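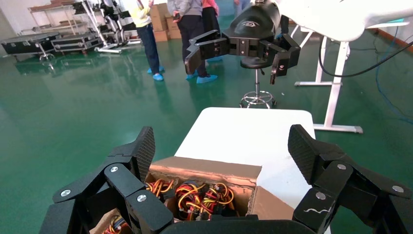 Re: Odd wires and leads — sorting before the move

From: Angharad Ellis
To: Skernby workshop list
Time: 16:13

Tamsin Lyons wrote:
> Before I order any more hook-up wire, does anyone know what is in
> the open cardboard box? If there are usable leads in it I would
> sooner use those. Also, is it coming with us to Grinton or can it
> be thrown out? Xiomara wants the list of boxes by the end of March.
> Tamsin

Tamsin,

Please don't throw it out. It is the box with the torn edges, on the white table. It has red, yellow, orange, black and blue wire in it, mostly in coils, and a lot of it goes to small black connectors or modules. The coils have got into each other, so don't pull on one end and hope. Lift the lot out on to the table and work the loops apart from the top.

What I would suggest:

Keep anything with a connector still on it. Put a twist tie round each coil and a paper label on the tie. If you can't tell what a lead is for, write "unknown" and leave it for Neusa, who made up most of the leads for the Ambrose job.

Keep plain wire if it is longer than your forearm. Shorter bits can go in the scrap metal tub, not the general bin.

Test before you label anything as good. The meter is in the second drawer and the spare battery for it is in the tin with the fuses.

There is a smaller bundle of red, yellow and black as well. Keep that one separate, please, and don't mix it in with the rest.

The cardboard won't stand a van journey. Delphine has plastic crates with lids put by for Grinton, and one of the shallow ones should do. On Xiomara's list it is box 376, "leads, mixed". Keep the number the same when you change the box, or the sheet will be out by one all the way down.

As for ordering, get the black and the red if you are short, but hold off on the other colours until this lot has been sorted. I can give you an hour after lunch tomorrow if you want a second pair of hands.

Angharad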